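How I Learn a Monologue in Four Weeks (and Keep It Learned)

I've been doing community theater for eight years now and I still get asked the same thing after almost every show: how do you remember all those words? So I'm finally writing down what I do, step by step. My memory is terrible, by the way. I once forgot my own character's name on opening night!

Week 1: don't memorize anything

Read the whole play first, even if you only need one speech. Then read your speech out loud once a day, sitting down, no acting. Look up every word you're not sure how to say. My first director, Fermín Valdebenito, made us do this for a full week before he'd let anybody stand up, and I was so impatient about it, but he was right. By day five I usually have the first few lines without trying.

Week 2: copy it out by hand

Get a cheap notebook and write the speech out, one thought per line. I mean thought, not sentence. If the character changes their mind halfway through a sentence, start a new line there. The piece I'm working on now (the sister's speech from Drellero, if you know it) came out to 34 lines. Then I cover the page with an envelope and slide it down a line at a time, saying each one before I peek.

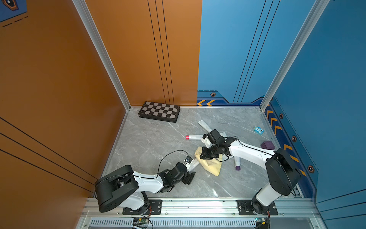

If you keep tripping on the same spot, look at the line before it. Nine times out of ten I know the line fine, I just don't know why she says it next. I write a little question in the margin, like "what made her think of the boat?", and that usually fixes it.

Week 3: get on your feet

Say it while you do the dishes, walk the dog, fold towels. Go fast and flat, no feeling at all. My friend Loan Khúc does hers on the stairs, one line per step, and she's only got 25 steps so she has to turn around and come back down, ha. When you can get through it three times in a row without stopping, you can start acting again.

Week 4: find a listener

Hand somebody the script and ask them to follow along. Tell them to only help when you say "line," and to mark any word you change. Small words matter! I swap "that" and "which" constantly and never hear myself do it.

Do one run right before bed and another when you get up. After the show closes I still run mine every January, just to see what's left, and most of it comes back by the second try.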